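Bin Picking Elective: Frequently Asked Questions

Answers by Tímea Fekete, who teaches the Wednesday section at Clallness and has sat through enough robot demos to be careful with adjectives.

Is this a robotics course or a programming course?
Mostly programming, with a lot of waiting for the arm to finish moving. If you signed up because of the videos on the department page, watch them again and look for the cuts.

Will my team's robot learn to pick up anything?
No. It will learn to pick up bars from a bin, some of the time. Last term one team wrote "general-purpose grasping" on their poster. I asked them to put a coffee mug in the bin and they changed the poster.

Why bars? They look easy.
Then you'll have a good semester. A bar lying alone in the middle of the floor of the bin is easy. A bar lying flush against the wall leaves the fingers nowhere to go, and two bars end to end can look like one long bar to a detector that was trained in a hurry. Most teams lose their first month to those two cases.

What do I need to know beforehand?
Python, enough linear algebra to know which way a rotation goes, and how to read a log file. Students who have only used simulators are welcome but usually surprised.

Can we do the whole project in simulation?
You can do the first half there. Your grade comes from the real cell. One team reported 2649 clean picks in simulation and had trouble getting a first one on hardware.

How is the final run scored?
Each team gets 600 seconds. A pick counts if the bar leaves the front bin and ends up in the rear one. Dropped bars count against you, and so does touching the bin wall hard enough to trip the stop. The best score so far is 57 points, from team Koutsoukos, and I'd like to see them repeat it before I call it a record.

Can we use a pretrained model?
Yes, if you can tell me what it does when it fails. "It's state of the art" is not an answer to that question.

How big are the teams?
Up to four. Teams of 2 tend to do fine. Bigger ones tend to discover in March that one person wrote all the code.

What happens if we crash the arm?
You fill out the form, we look at the log together, and you lose your slot for the day. Please don't tell me it moved by itself.

Is the Verkotness competition worth entering?
If you want a deadline, sure. The rules reward speed over reliability, and I have my doubts about that. Entering doesn't affect your grade here.

Will this get me a job at Terham or somewhere like it?
I can't promise that and neither can the brochure. You will be able to explain why a pick failed, and employers do ask.

Can I visit before I enroll?
Yes, during lab hours. Bring a question and expect to stand around.
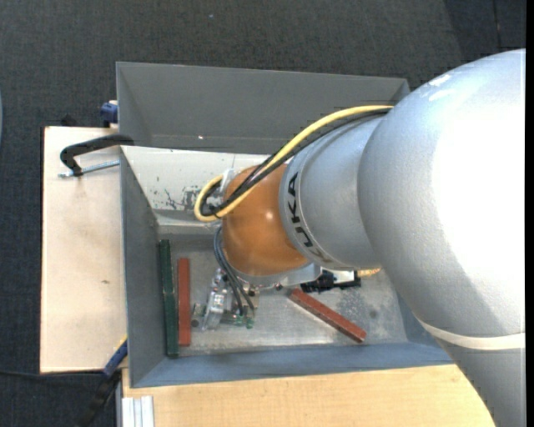 The KUKA arm at the front bin, with red and green bars still to pick.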